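Gerardo Pace
Materials and Surfaces, project report, 10 May 2024

## What we set out to do

The assignment was to pick one surface in daily use and find out how it is doing. Other groups picked a bridge railing and a climbing wall. We picked a tabletop. It was indoors, it had chairs near it, and the railing group got rained on twice, so I stand by the choice.

The table came to the department in March from Kevwood, a secondhand office supplier, with a one-page sheet that calls the top "easy care." My report is an attempt to work out whose care, and how easy. I was the only member of the group left by week two, so "we" from here on means me.

## Clearing and cleaning

Before anything could be tested, the top had to be emptied. This took longer than the testing. Tables in shared rooms collect mail, cups and other people's unfinished projects, and every item has an owner who was just about to come back for it. I put everything in one box by the door with a note on it. The box is still there.

I cleaned in this order:

1. Dry cloth, whole surface, long strokes in one direction.
2. Damp cloth with a drop of Drurkell dish soap.
3. Clean water, second cloth.
4. Dry again, then leave it alone for 10 minutes.

Step 4 is the hard one. People see a clear table and put a bag on it. 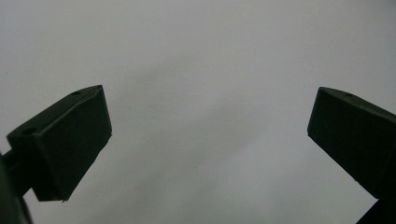 *Figure 1. The plain light gray of the surface, with the open gripper fingers in the lower corners.*

## The color problem

The Kevwood sheet says white. My notes say white on one page, gray on the next and "fridge" on a third. I asked people passing the door and got both of the sensible answers, sometimes from the same person.

I spent an afternoon on this that I'd planned to spend on stains. Holding a sheet of printer paper next to the top did not settle it, as the paper started to look gray too. For the rest of the report I call it pale and move on.

## Looking for marks

The plan was to divide the top into strips with masking tape and check each one under the desk lamp, first from above and then with my chin close to the edge. Marks I could feel with a fingernail went in one column and marks I could only see went in the other.

The first draft of my table had 131 cells. My instructor, Dr. Akgül, asked what the empty ones were for. They were for marks. The second draft was shorter — one line per strip, and a strip with nothing to report got a dash.

A plain surface is a tiring thing to inspect. With no grain or pattern to follow, I lost my place often and checked at least one strip twice. The tape helped until I leaned on it. 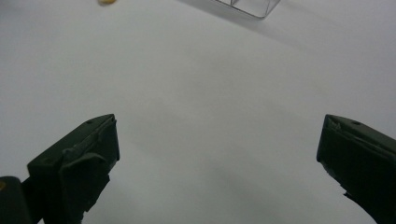 ## Problems with the method

- The lamp mattered more than I expected. Moving it a little changed what I called a mark, and I didn't write down where it stood on the first day.
- A fingernail isn't a standard instrument. Mine also got shorter during the project.
- I had meant to finish with 800 grit paper on a spare offcut, to have a worn sample for comparison. Zakatano, the campus shop, had the paper. Kevwood had no offcut.

## If I did it again

I would fix the lamp in place first, tape the strips second and argue about color last. I would also pick up the comparison sample before writing the section that depends on it, which is why there is no such section. Somebody should come and get the box.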